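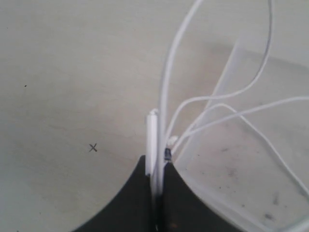

Wunddale Women — midseason thread

touchline_tess
Posted 2021-03-10
Two wins from the opening run and people are already calling for the coach to go. I don't get it. Half this squad was playing in the county league in September. Kawaguchi was given a short preseason and a group that had never trained together.

northbank44
The results are one thing. My problem is the back line. We play three at the back every week and get caught wide every week. Atside scored twice from the same cross on Sunday. A coach can fix that.

touchline_tess
With which fullbacks? One is injured and the other is 17.

northbank44
Then drop a midfielder in. Workneh did it last season with a smaller squad than ours and stayed up.

pm_gorse
Workneh also had a keeper who saved everything. I was at that game and they gave up chances all afternoon.
I like Kanako Kawaguchi. She said in the club newsletter she wants the team passing out from the back even if it costs goals early on. You can disagree with that but at least she told us.

hallie_r
Crowd was 452 on Sunday, up from 30 at the first home game. Somebody must be enjoying it. My daughter and I will be at the next one.

northbank44
First home game was on a weekday afternoon in the rain, so I wouldn't read much into that. The Atside game was 678 at their place last year and they finished bottom.

hallie_r
Fair enough on the rain. Still a good turnout for us.

dutchend
Can we talk about set pieces? We haven't scored from a corner yet. Every one goes to the near post and gets headed away.

touchline_tess
Agree with that one. The short corner against Fledico looked better — they should try it again.

northbank44
It led to a shot over the bar.

dutchend
Which is more than the others led to.

pm_gorse
Does anyone know if the Fledico away game is still a 2 o'clock kickoff? The fixtures page says one thing and the ticket says another.

hallie_r
Go by the ticket. I called the club and they said the page is out of date.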